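Investment Policy and Fees
Unit 8: Spending rules, illiquid assets and the cost of active funds

Readings for this unit are in the course packet, starting with the Dallthorpe case. Bring a calculator to the session. The problem set is due before the August break.

1. What a spending rule does

An endowment or foundation has to decide how much to pay out each year. Most use a rule tied to the average market value of the fund over several years. The averaging smooths the payout. When markets drop, the old high values stay in the average for a while and the payout falls slowly. When markets recover, the payout also rises slowly.

Dallthorpe is a private college with an endowment of $331 million at the start of the case. Its rule pays 4.5 percent of the average value over the last 12 quarters. Work out the payout under the rule, then work it out again using only the latest quarter. Table 2 in the packet has the quarterly values.

Common mistake: students apply the rate to the opening value. The opening value is only one of the 12.

2. Illiquid assets

Private equity and venture funds call capital over several years. The investor signs a commitment, and the manager draws it down as deals are made. The part not yet drawn is the unfunded commitment. It does not appear in the asset allocation chart, but the cash has to be found when the call arrives.

At Dallthorpe the unfunded commitments come to $152 million. Compare that with the bonds and cash on hand, which are listed in Table 3. 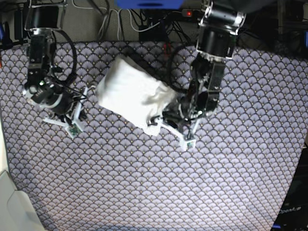
One comment from last year's discussion board argued that the comparison is too harsh, as capital calls rarely come all at once and distributions from older funds usually cover part of them. That is true in normal years. In a bad year distributions tend to dry up first, and the calls can keep coming. For the problem set, assume no distributions in year one and half the normal amount in year two.

Note also the denominator effect. If stocks fall and the private holdings are not marked down until a later quarter, the private share of the portfolio goes up on paper. A fund with a 30 percent ceiling on private assets may find itself over the ceiling without having bought anything.

3. Fees

Three layers to keep apart:

Management fee. Charged on committed or invested capital. Check which one. In the early years of a fund the difference is large.

Performance fee. A share of profits, often 20 percent, sometimes only above a hurdle rate. A high-water mark means the manager earns no performance fee until earlier losses are made up.

Fund-of-funds fee. Charged on top by whoever picks the managers.

The Cemgate exhibit shows a hedge fund with a gross return of 8 percent. Take off a management fee of 2 percent, then a performance fee of 20 percent on what is left, with no hurdle. The net return is 4.8 percent. An index fund charging 0.05 percent and earning the same gross return would net 7.95 percent. 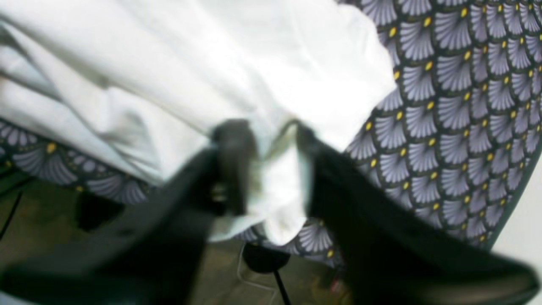 Isn't it unfair to compare a hedge fund with a stock index when the fund is supposed to carry less risk? The question comes up every term, and it is a fair one. The benchmark should match the risk taken. A fund that moves half as much as the market can be set against a mix of half stocks and half Treasury bills. Do this for the Öberg fund in Exhibit 4 before drawing any conclusion about the manager.

4. Reported returns

Hedge fund databases rely on managers who choose to report. Weak funds stop reporting, and new funds often join after a good start, bringing their past results with them. The first problem is survivorship bias and the second is backfill bias. Both push the average up.

The Bremar data file lists 1,661 funds. Column F shows the date each fund was added, and column G the date of its first reported return. Drop all returns earlier than the date in column F and recompute the average.
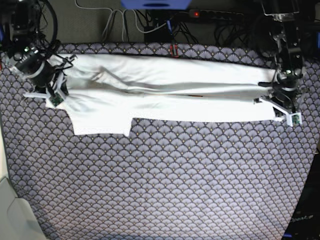 Keep the dead funds in the sample up to their last reported month. Leave blank cells blank. A zero in place of a missing return will change your answer.

Problem set

1. Compute the Dallthorpe payout both ways (section 1). Show the quarterly values used.
2. Build a two-year cash plan that meets the payout and the capital calls without selling private holdings.
3. Redo the Cemgate calculation with a 4 percent hurdle, charging the performance fee only on the return above it.
4. Report the Bremar average before and after the backfill correction, to two decimals.

Submit one spreadsheet with a separate tab for each problem.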